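Petircombe Reviews Its Public Records Program

The Petircombe Records Office has completed the first stage of a review of how residents request and receive copies of deeds, permits and meeting minutes. Glenys Bolger, who directs the office, discussed the results in an interview in April.

"People come to us at difficult moments," Bolger said. "They are selling a parent's house or settling a boundary. They need the right page, and they need it soon."

The office handled 3,290 requests during the review period. Most concerned property, and the average wait for a certified copy was 34 days. The office has set a target of 30.
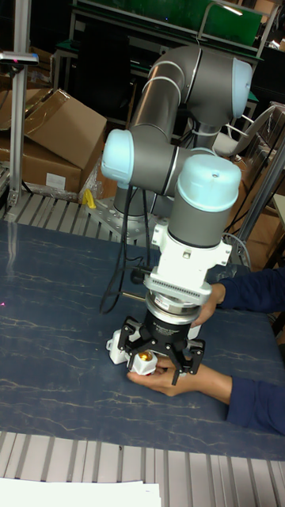
Dvorak questioned whether the target went far enough, and told the office in a written comment that a closing date on a home sale rarely allows for a month of waiting.

Bolger accepted the point. "That comment was fair," she said. "We have asked staff to mark any request tied to a sale so that it can be moved forward."

She attributed much of the delay to the older indexes, which were kept by surname until the office adopted parcel numbers. A single property may appear under several spellings.

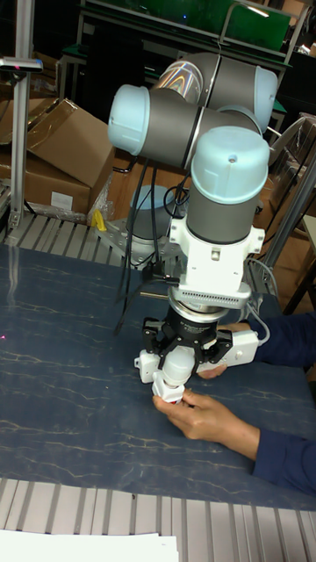
"A clerk can spend a full morning on one family name," Bolger said. "We are now matching the surname index to the parcel index, starting with the Deltus district, where the oldest deeds are."

The first 1,000 entries have been matched. Bolger declined to give a date for the remainder.

Fees were also part of the review. The charge for plain copies will stay the same, and certified copies will be free to residents who are settling an estate.

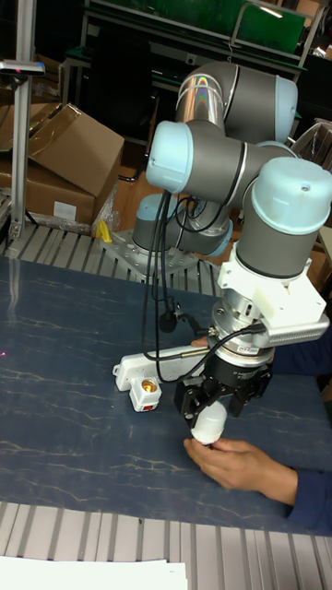 Tarus asked that the waiver cover tenants as well, noting that rental permits are often needed in disputes over deposits. The office will consider the request in the second stage.
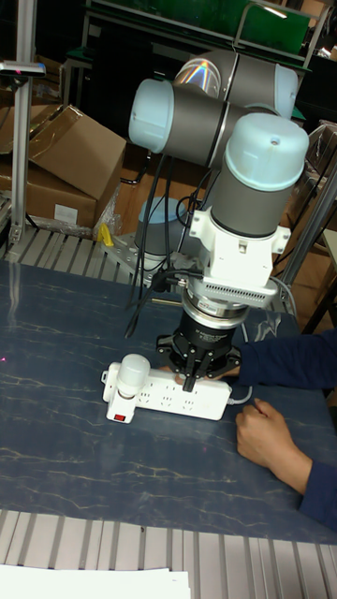 Bolger expects the second stage to deal mainly with the public counter and the printed guide to requests. The present guide is set in small gray type and many visitors give up on it. A draft of the new one has a cover in dark blue with thin pale veins, much like the marbled tabletop shown here, and the text inside is larger. "I want a person to be able to read it while standing in line," she said.

Copies of the draft may be requested at the counter during regular hours.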